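Llevaba desde enero con el testigo de presión de los neumáticos encendido y ya me había acostumbrado a verlo ahí, como quien convive con una gotera. El coche tiene sus años, y en el taller de siempre me pedían 40 euros solo por enchufar la máquina.

Así que al final me compré un lector Closus, de los pequeños, que va por Bluetooth con el móvil (28 euros, envío incluido). La aplicación es feíta y tarda lo suyo en conectar, pero me leyó 5 códigos de avería, ¡5!, y yo tan tranquila conduciendo.

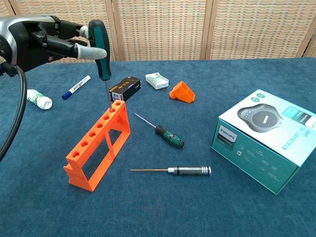

El destornillador y su soporte naranja.

Cuatro de los códigos eran antiguos y se borraron sin más. El quinto era el sensor de la rueda trasera derecha, que tenía la pila agotada. Pedí uno de la marca Gomari, me lo montaron al cambiar las gomas y desde entonces el testigo sigue apagado, toco madera.

Otro día os cuento lo de la llave de repuesto, que tiene su miga y da para una entrada entera.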